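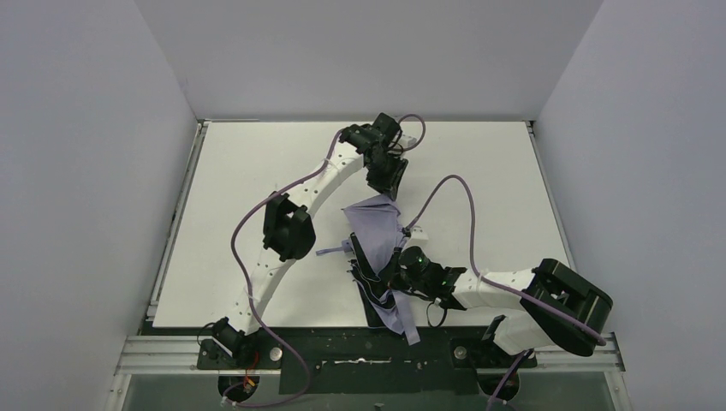 Second cell: buy, wait, or drop
2020-07-11

Went through the Tulovska quote again with Zlatko. They want 3,784 for the spare parts package, and I still can't see what we get for it. Two grippers, a cable set, a "service kit" with no contents listed. Asked for a breakdown in February and got a brochure.

Ilir wants a second two-arm cell before the end of the year. His case is that cloth work ties this one up and everyone else waits. Maybe. The booking sheet has 13 slots on it and 5 of them were never used, so I'd say we have a booking problem before we have a capacity problem. Told him so. He disagrees, wants it noted, noted.

Things I'd want settled before any order:

Cables. Both purple runs loop up over the arms and the right one arcs across the middle of the board. If Gebreyes sells us the same routing in a new cell we're paying twice for it. Ask about clips or a sleeve, and the price.

Board. Ours is scuffed near the lower edge. A replacement sheet should be cheap. Ullitz says it only ships with the rails. I don't believe that, Valbona to call.

Walls. Plain gray panels, nothing clever about them. Quoted as a "controlled visual enclosure". We can cut our own.

Folding claims. The Flukum sales sheet says any soft item, any starting position. Want to see it start from a crumpled cloth, our cloth, on our table, before I sign anything.

Left to do: Abílio to price extrusion and brackets separately. Ljubica has the old invoices, need them back. No deposit to anyone until then.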